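Subject: Re: [plunoler-users] Shrinkage allowance for printed cotton

Lesley wrote:
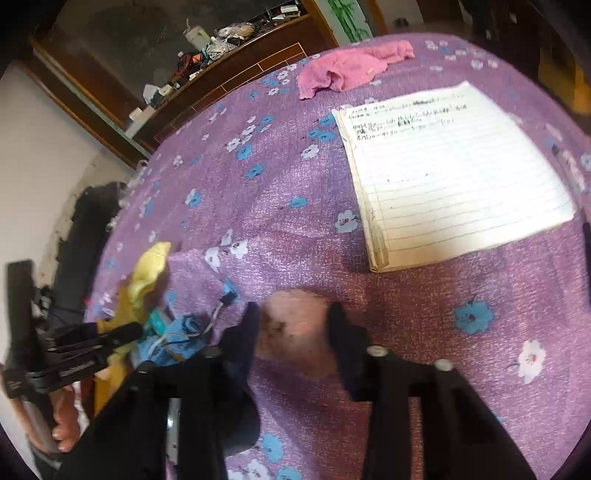
> I set the pre-wash allowance to 2 percent as the wiki says and the
> finished bedspread came out short on the length. Width was fine.
> Cloth is the Odukoya printed cotton, cut at 215 cm. Is the allowance
> applied before or after the hems are added?

After. Plunoler takes the finished size, adds the hems, then applies the allowance to the total. That order is correct and has not changed between releases.

The trouble is that the wiki gives a single figure, and woven cotton seldom shrinks the same amount in both directions. Warp shrinkage is usually the larger of the two. If you ran the length along the warp, a short length with a good width is what I would expect.

To get real numbers for your cloth:

Cut a test square, 42 cm on a side, well away from the selvage. Mark the warp direction with thread. Wash at 60 C, dry the way the finished piece will be dried, press flat without stretching, and measure both ways. Enter the results under Cloth - Allowance - Separate values. The single value field is ignored once both are filled in.

One square per bolt. The Kendbridge cutting tables assume cloth that has been washed already, so set both values to zero if you import those.

I will correct the wiki page.

> Also, does the hem depth get scaled?

Yes, by the same factor. Turn off "scale hems" if you press to a fixed gauge.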